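A hand worth waiting for

The first thing you notice about the Nilwood hand is how quickly you stop noticing it. By the end of a morning at the Ekbridge workshop I was chatting over a mug of tea while it got on with things beside me, and I had to remind myself I was supposed to be reviewing it.

Aguirre, the firm behind the hand, sells it as a kit. You supply the arm, they supply everything past the wrist, plus a small camera and a control box that runs the firm's own software, Ustalau. Setting up took us 2 hours, most of it spent hunting for the right spanner (the one in the box is too short for the lower bolts -- buy a better one).

And then the fun starts! You steer it through a movement, save it, and ask for it back. The software holds up to 1103 saved poses, far more than I could dream up, and swapping between them is wonderfully smooth. 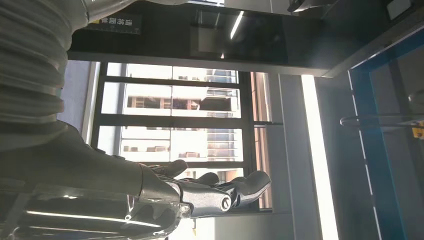 I was fondest of the slow mode, which lets you nudge one finger at a time and feels like teaching somebody the piano. The menus are less of a joy. Saving a pose takes 4 taps where one would do, and the manual is thin on what to do when a finger stalls.

Small grumbles, though. I asked to keep it for another month, and Aguirre has said yes to a fortnight.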